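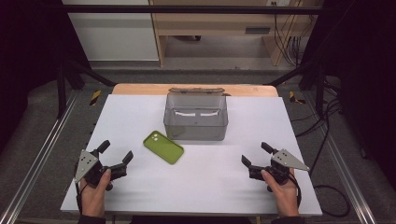 ## Review: Flastari Open-Top Storage Box

The Etora Resource Center purchased 216 units of the Flastari storage box for its student workrooms. The boxes replaced the Petek cardboard trays used since the center opened. This review covers the first 6 months of use, beginning in January.

### Capacity and fit

The box holds 200 index cards standing upright, with space left for a pencil case. It fits the center's Ultard shelving two deep. Staff reported that the boxes slide out easily when full, although the smooth base can shift on a sloped desk.

### Durability

Four units cracked at a corner after falls onto a tile floor. No other breakage was recorded. Fine scratches appear within weeks and cannot be polished out. Labels should be placed on the short side, where they are less likely to rub against the shelf.

### Cleaning

Warm water and mild soap are sufficient. Permanent marker left a faint stain on several units. The supplier's instructions advise against the dishwasher, and the center has followed this advice.

### Rating

The center rates the box good for shared workrooms and fair for transport between buildings. A further order is planned for the reading room. Departments wishing to be included should send their quantities to the supply office.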